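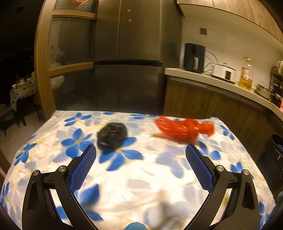 Do we need to buy a second arm before we can start collecting data for the bag-sorting job? Hold off for now; the money goes further on hand-held grippers and spare finger pads, and one arm will do for testing until the budget gets looked at again.

Home | Lists | Archive | Search | Log in

List: home-handling
Subject: Re: what to put in the equipment request

Hi all, and hi Shabnam,

Sorry, that's the short version up top for the people who only read the first two lines (you know who you are). The long version is below, and I've left Shabnam's message in so you can see what I'm answering.

Shabnam Hayat wrote:
> Hello everyone. I'm putting together the equipment request and I need
> a number by the end of March. Last year's plan had two arms, one from
> Somov and one from Molefe, plus a bench for them at Drillham. I've now
> been told we might only need hand-held grippers for the first stage.
> Is that right? If so, how many, and what do we do about spares? I
> would also like to know what we're spending on things like tape,
> bags and batteries, as it never seems to be written down anywhere.
> Shabnam

Right. Grippers first. I'd ask for seven. Three for the people collecting in kitchens, two for the people doing dining tables and shelves, and the last two stay in the cupboard at Drillham, charged and ready to go. I know two spares sounds greedy! But last winter we had one go back to Fliston with a sloppy linkage and it was away so long that everybody forgot we owned it, and I spent a good part of that time driving the only other one back and forth across town in a lunch box.

Then pads. Please, please put pads on their own line. They wear at the tips, and crumpled plastic bags are exactly the kind of thing that shows it up, as the bag just slides out from between the jaws when the mesh has gone smooth. Fliston sells them by the pair at $219 for a box, and one box per gripper would get us through the first stage with a few left over. I tried the cheaper ones from another supplier and they peeled at the corners (I still have most of the packet if anybody wants to line a drawer with them).

On the small stuff, here's what I buy out of my own pocket and claim back when I remember:

- bags in different colours, black and red mostly, plus whatever the supermarket has
- patterned tablecloths, the busier the better, for variety in the backgrounds
- batteries and one decent charger per household
- memory cards, and a padded envelope to send them in
- wipes for the pads

None of it is dear, but it adds up and I'd rather it came out of a proper line in the budget than my glovebox full of receipts. Could we call it "consumables" and stop arguing about whether a tablecloth is furniture?

Now the arms. My feeling is we keep the Somov one in the plan and push Molefe to the second stage. The Molefe quote is lovely but it's a big heavy thing that wants its own bench and its own power circuit, and we'd be paying for the electrician before we'd even collected enough grasps to train anything. The Somov fits on the bench we've already got. If the sorting works on that one, we'll have a much better idea of the reach we need, and we can go back to Molefe with a sensible question. They told me on the phone that the quote can be reissued, so we aren't losing our place in any queue.

One thing I haven't costed is the wrist mount, so that the Somov can wear the same fingers as the hand-helds. Fliston say they make one. They haven't said how much. I'll chase them again tomorrow morning and send you whatever I get, Shabnam, even if it's a shrug.

Delivery is the other headache. Grippers come in a few weeks, arms take months, and the order for both seems to sit on the same desk waiting for the same signature. Could they go in as two separate requests? That way the households can get started while the arm paperwork does its slow lap of the building.

Oh, and whoever has the blue hard case, I'd like it back. It has my good screwdrivers in it.

Cheers,
Mirjam Van Wijk

Recent threads on this list
Wrist mounts and who makes them
Re: Re: charger left at Drillham
Somov bench height, final answer
Where to post memory cards
Pad wear log, new spreadsheet

This archive uses cookies to remember your login and display settings. By continuing to browse you accept their use.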